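"People always want to know how I got into pegs," says the owner of the Gredgate workshop, pouring the tea, "and I'm afraid it was my mother's solitaire board." That was 29 years ago, in a cold shed at Clallness, and the boards have been coming ever since – pegs, knobs, round holes, narrow slots, all the lovely fiddly bits that fingers enjoy.

The Leite board went through 52 sketches (she kept every one, bless her!) before she was happy with where the pegs should go.

"A short peg is a friendly thing," she tells me, "but it must stand up by itself, or you lose heart."

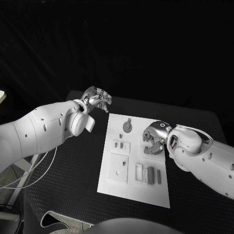 She is just as firm about colour, and likes grey on white so that the shapes do the talking. The next board, Drosov, should be ready by April.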